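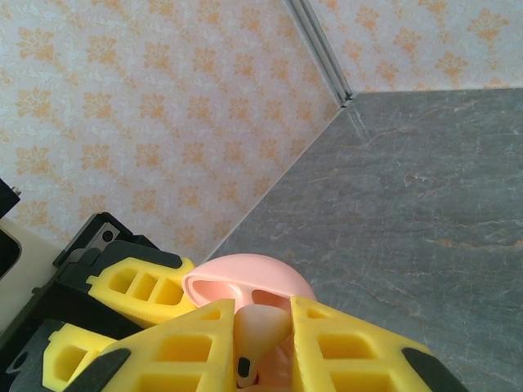 About Flater

Flater is a small robotics workshop in Omville. We build grippers, teach people how to use them, and open our doors to anybody who would like to see robots doing ordinary work at a countertop. Most of our days go to grasping: getting a machine to take hold of a thing, keep hold of it, and set it down where it belongs. It sounds simple, and a toddler can do it, and we have been happily stuck on it for years!

We started out in a single rented room over a bicycle shop, with one arm and a box of objects from our own kitchens. The box is still with us (it is now eleven boxes, and a shelf). When we outgrew the room we moved to our present place on Ofori Street, where we have 3000 square feet, a proper loading door and enough wall sockets at last.

What we work on

Our main project is called Mumel. It is a set of soft-handed gripping tools and the training material that goes with them. The yellow fingers are the part that visitors remember. They have an open lattice, with rows of little windows in them, and the pads are black. We have gone through more versions of those fingers than we like to admit, and the drawer of old ones gets passed around at every visit so people can squeeze them.

We like awkward objects best. A square block tells you very little after the first morning. Give us something rounded and hollow, with a big opening on one side and a narrow piece sticking out, and we will be busy until dinner. Pink plastic is very welcome too, as it is easy to pick out against a gray counter.

Our work areas are set up like corners of a home. There are countertops with a marbled look, there is flowered wallpaper, there are shelves at odd heights. A robot that only knows a white lab bench has a lot to learn the first time it meets a pattern, so we would like it to meet plenty of them early. The orange flowers have their fans among the staff. A vote to replace them was held last winter and lost badly.

Our open day

Once a year, in September, we stop regular work and let everybody in. It is the best day on our calendar. The first one was a few neighbors and a plate of sandwiches, and last time we signed in 419 visitors before the sheet ran out of lines and we had to find another pad of paper.

The demonstrations run all day, and they are the real thing. We run the same tasks we run when the doors are closed, on the same counters, with the same objects. Sometimes the gripper picks a thing up beautifully on the first go and the whole room claps. Sometimes it nudges the thing off the counter, and the room claps louder. We leave those in. People ask much better questions after a miss, and a few of those questions have gone straight onto our whiteboard and stayed there for weeks.

You can also bring something from home for the robot to try. Please keep it smaller than a loaf of bread, nothing with a blade, and nothing you would cry over if it got dropped. So far we have had bath toys, a garlic press, half of a music box, a great many spoons, and one very old baseball that nobody could find a good grip for.

Visits the rest of the year

School groups and clubs are welcome by arrangement, usually in the morning. A visit lasts two hours. The first part is spent at the counters watching the demonstrations close up, and then everyone goes to the long table in back to build a simple two-finger gripper out of cardboard and string, which goes home with them. Younger children do best in groups of 12 or fewer. There is no charge for public schools in the county.

The building is on one level, with a ramp at the front door. It can get loud when the air compressor comes on, and we keep ear protection in all sizes on the hooks by the entrance. Parking is behind the building, and the number 4 bus stops across the street.

Working with us

We also take on outside work, mostly for small shops and workrooms that handle mixed items and have been told they are too small for a robot. Come and see a demonstration with your own parts before you decide anything. If we think a person with a good cart would serve you better, we will say so, and you will still have had a nice morning out.

Students can apply for a summer place with us from January on. No robotics background is needed. It helps if you like taking things apart and are patient about putting them back.

Find us

Flater
700 Ofori Street, Omville
Visitor desk: extension 1312

Page last updated October 2, 2019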